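Cómo presupuestar una célula robótica de dos brazos empezando por la simulación

Inicio > Guías > Planificación y compras

Por Laurinda Peixoto

Esta guía sirve para preparar la partida de equipo antes de pedir ofertas. Usamos como caso el puesto doméstico que estamos planificando en Zurora: dos brazos con pinza paralela trabajando sobre una mesa baja. El gasto se decide casi todo en simulación, con el proyecto Gavelura.

Paso 1. Fije la tarea antes que el modelo

Escriba qué objetos va a manipular el robot y dónde están. Una botella de vidrio y un cepillo de dientes no piden la misma apertura ni el mismo material de contacto. Con esa lista se descartan pinzas sin llamar a ningún proveedor.

Revise también lo que ve cada cámara de muñeca con los dedos abiertos. Si los dedos tapan el objeto en la aproximación, habrá que añadir otra cámara al presupuesto.
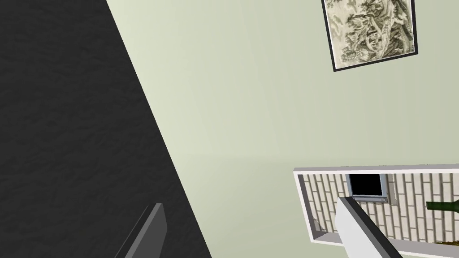 Apunte cada cámara adicional con su soporte, su cable y su licencia. En nuestra primera hoja faltaban los soportes y hubo que rehacer el total en noviembre.

Paso 2. Separe las pinzas del brazo

Pida la pinza como línea aparte. Okafor la ofrece incluida; Cirulum la factura por unidad, y así se comparan mejor los precios. En nuestra hoja quedó de este modo:

Pinza paralela, unidad: 1844 euros
Juego de almohadillas de repuesto: 57 euros
Reserva para integración y cableado: 2000 euros

Multiplique por dos las dos primeras líneas. La reserva se pone una sola vez. 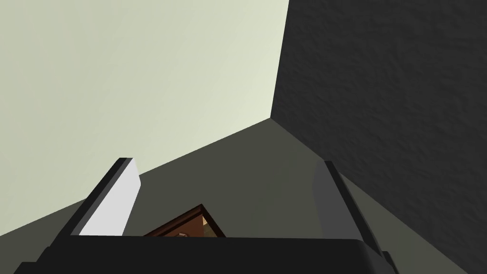
Pinza abierta en el entorno simulado, con una pieza marrón de madera entre los dedos.

Paso 3. Compruebe el alcance con el mobiliario puesto

Cargue la sala completa, con sillas, paredes y puertas. Un brazo que llega bien a una mesa aislada puede chocar con un respaldo. Thabiso Motaung, que lleva la parte de montaje, repite la prueba con la mesa desplazada hacia cada lado y anota los puntos a los que no llega ninguna de las dos pinzas. Si son muchos, salga a buscar un brazo más largo antes de negociar nada.

Guarde las posiciones de prueba junto a la hoja de costes. El proveedor las va a pedir.

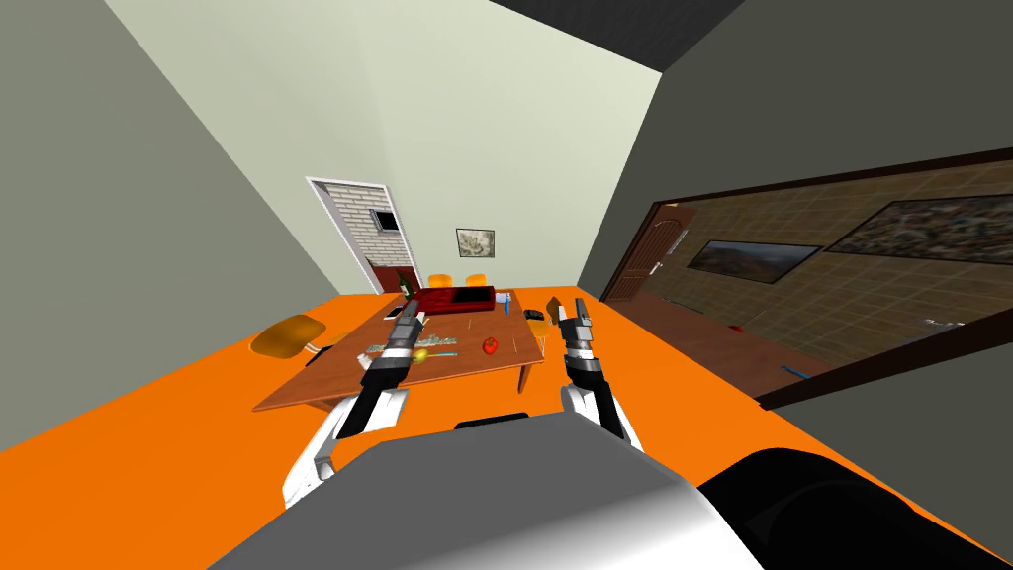

Paso 4. Pida las ofertas

Envíe a todos el mismo documento: lista de objetos, medidas de la mesa, posiciones de prueba y plazo. Exija que indiquen por separado transporte, formación y mantenimiento. Cuente con 6 semanas entre la solicitud y la última respuesta, y no cierre la partida con una sola oferta recibida.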